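The second-best plates

09/07/2021

I grew up in a house with two sets of plates, and for most of my childhood I ate off the wrong ones. The right ones lived in the glass-fronted cabinet in the front room in Plundetham, white with a thin gold line, and they came out at Christmas and for the vicar (once) and for my aunt's second wedding, when it rained so hard that thirty-odd people had to eat trifle in our hallway. The wrong ones were everything else. Chipped, mismatched, bought one at a time from the Saturday market, and every one of us had a favourite and would fight for it.

I've been thinking about this because in November my mother moved into a flat with one kitchen cupboard, and the gold-line set came to me in a box that had once held a paraffin heater. I did what I suppose most people do. I put the box on top of the wardrobe and felt guilty every time I went to bed.

So I started asking people what they do with theirs, and goodness, people want to talk about it! At the bus stop, at the dentist, in the queue at the post office. One woman told me she'd been keeping her grandmother's dinner service under the spare bed since before her children were born, and the children are now at university. A man at work has a tureen. He's never made anything you could put in a tureen. He thinks it might be bad luck to sell it.

There's a shop in Tavetitz called Rizk that takes these things in, and I went over for the day to have a nose round. It's a long thin place with shelves right up to the ceiling and a ladder you're not allowed to climb. They'll take any plate that isn't cracked through, but they don't take whole sets any more, or at least they don't sell them as sets. Out come the dinner plates, the side plates, the funny little dishes that were for bones or butter or both, and everything goes on the shelf by colour. The dinner plates are 100 pence or three for two pounds fifty, which made me laugh, because who says 100 pence? But that's what's on the card.

I stood in front of the greens for ages. Then the yellows. What I noticed was how people shop there. They pick one up and hold it flat on the palm, the way a waiter would, and you can see them putting an imaginary dinner on it. Beans on toast wants something quite plain, I'd say. A fried egg can go on anything. I heard a couple have a proper disagreement over whether a blue plate puts you off your food, and he won, and they bought seven blue ones.

I came home with two plates and a gravy boat I don't need. The train was late and I had the bag on my knees the whole way, wrapped up in my cardigan.

Now, storage. If you've got good plates and you want to keep them, put something between each one. I use the felt circles that Plakico sell in a roll, though my mother swears by paper doilies and has never lost a plate, so please yourself. Don't stack too high. Cups should never be hung by the handles if the handles have been mended, and I learned that at six in the morning with a crash I thought was burglars. And if there's gold on the rim, keep it out of the dishwasher and out of the microwave too. Mine sparked. My neighbour's did as well, and she's much more sensible than I am.

But really I think I've talked myself out of keeping them in the box at all. I got it down last week. Almost half the side plates had gone missing over the years, and there was one soup bowl with a hairline I remember causing (a roller skate, long story, I blamed the cat). I washed the lot in the sink and had cheese on toast off a dinner plate with a gold line round it, on my own, in my dressing gown, with the radio on.

It tasted the same. I rang my mother to tell her and there was a bit of a silence, and then she asked whether I'd remembered to use warm water and not hot.

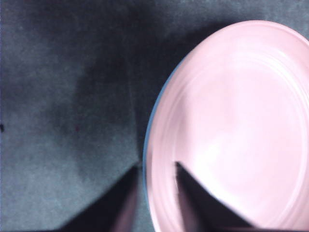 I had, as it happens. She then told me that she'd kept one back for herself, a dinner plate, and that she'd been using it for her toast since the day she moved in. Forty years in that cabinet! I asked her what the vicar would say. She said he'd only had a sandwich.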